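How Things Stay Put on a Table

Tables look simple. A table is a flat surface held up off the floor, and its job is to stop objects from falling. To do that job well, several forces have to balance, and several small design choices have to be right. This page explains the main ones.

What a surface does

Every object is pulled towards the ground by gravity. The pull on an object is called its weight. Put a basket on a table and its weight pushes down on the surface. The table pushes back up with exactly the same force. Scientists call this the normal force. The word "normal" here means "at right angles to the surface".

If the two forces match, the basket does not move. If the table were made of wet paper, it could not push back hard enough, and the basket would go through.

Friction

A second force works sideways along the surface. This is friction. It acts when two surfaces touch and one tries to slide over the other. Even a table that feels smooth has tiny bumps, far too small to see. The bottom of a basket has them too. The bumps press against each other and resist sliding.

Friction depends on two things:
The materials that are touching. Rubber on wood grips well. Ice on metal does not.
How hard they are pressed together. A full basket is harder to push than an empty one.

Old tables often have a slight slope, and pencils roll off them. A basket on the same table stays where it is. A pencil rolls, and rolling needs much less force than sliding.

Wood grain

Many table tops show a pattern of lines. In real timber, these lines come from the way a tree grows. A tree in a cool climate adds one layer of new wood each year. Wood made in spring is usually paler, and wood made in late summer is usually darker. When a trunk is sawn along its length, the layers appear as lines, and some of them curve into arcs.

A pattern like this can also be printed. Jhair Giraldo, who repairs school furniture in Tralarstead, checks the edge of a table first. In solid timber, the lines carry on over the edge and down the side. In a printed surface, they stop.

The hole in the table

Some desks and work tables have a round hole in the top. It is called a cable grommet hole. A lamp or a computer needs a wire that reaches a socket, and the wire has to leave the table somehow. If it hangs over the front, a person can catch it with an arm or a foot. A hole lets the wire drop straight down.

A grommet is the ring that lines a hole. Without one, the cut edge would slowly rub through the covering of the wire. Grommets are also used in tents, shoes and curtains, where the ring stops the cloth from tearing. 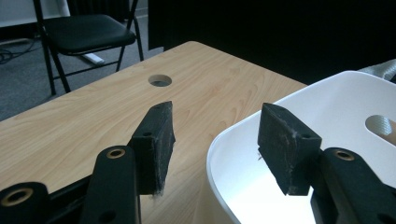
Why baskets have rounded rims

A plastic basket is usually made by injection moulding. Plastic is heated until it flows, then pushed into a metal mould and cooled. Sharp corners are a problem in moulding, as the plastic can cool unevenly there and crack later. Curves spread the strain out.

The rim has a second purpose. A thin flat sheet bends easily. Fold its edge over and it becomes stiff. You can test this with a sheet of paper — hold it by one end and it droops, then fold up both long sides and hold it again.

Folding chairs

A folding chair uses pivots. A pivot is a fixed point that a part can turn around. When the chair is open, the legs spread apart and the seat locks them in position. When it is closed, everything lies nearly flat. A hall that has room for 38 ordinary chairs in its store cupboard could keep 96 folding ones in the same space, if the chairs are thin enough.

Try it yourself

You need a tray, a small plastic basket, a book and a ruler.

1. Put the empty basket at one end of the tray.
2. Lift that end slowly. Ask someone to measure its height when the basket starts to slide.
3. Write the height down in millimetres.
4. Put the book in the basket and repeat.

Jhosep Huanca, aged ten, got 67 millimetres with the basket empty and the same with the book inside. The book adds weight, which increases the friction, but it also increases the pull down the slope by the same proportion — so the height hardly changes.

Words to know

Friction: a force that resists sliding.
Grommet: a ring that lines a hole.
Normal force: the push of a surface against an object resting on it.
Pivot: a point that a part turns around.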